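Kutilen Student Robotics Club: Frequently Asked Questions
Last updated: February
Filed under: Clubs > Engineering > Member Info
Posted in February by the club web editor

Do I need experience to join?
No. New members complete two bench sessions before they record anything. Programming is optional in the first term.

What is the current project?
Handling of household objects with a hand-held gripper. The recordings are used to train the arm we enter at the Zeltgate meet. The data set stands at 2586 recordings, of which 952 have been checked and labeled.

Which objects are used?
The Zeltgate list has 25 items, mostly kitchen and desk goods. Steel cups and wire baskets are both on it. Cups are gripped by the outer wall, one finger on each side, and lifted clear of the table before any sideways move.
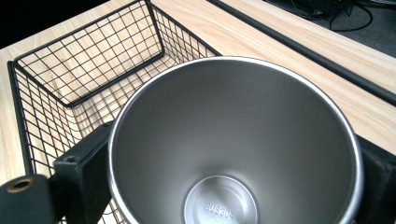

Skurau wrote in to ask whether the basket has to stay in the same spot for every run, as the first version of the rules seemed to say. It does not. Move it between runs and note the new position on the log sheet. The old wording has been removed from section 2.

How hard should I squeeze?
Enough that the object does not turn between the fingers. Thin-walled items can dent. If one does, mark it on the log sheet and take a replacement from the shelf.

What counts as a failed run?
A drop, a second grasp attempt, or a hand entering the work area after the start signal. Failed runs are kept and tagged. Do not delete them.

Can I use my own gripper fingers?
Yes, if they fit the Bakker mount without drilling. Printed fingers must be inspected at the bench first.

When does the club meet?
Sunday, 2 p.m., in the Kutilen lab. The bench closes to new recordings at 5 p.m. so files can be copied.

Is there a fee?
Not for the first term. Meet entry is paid separately.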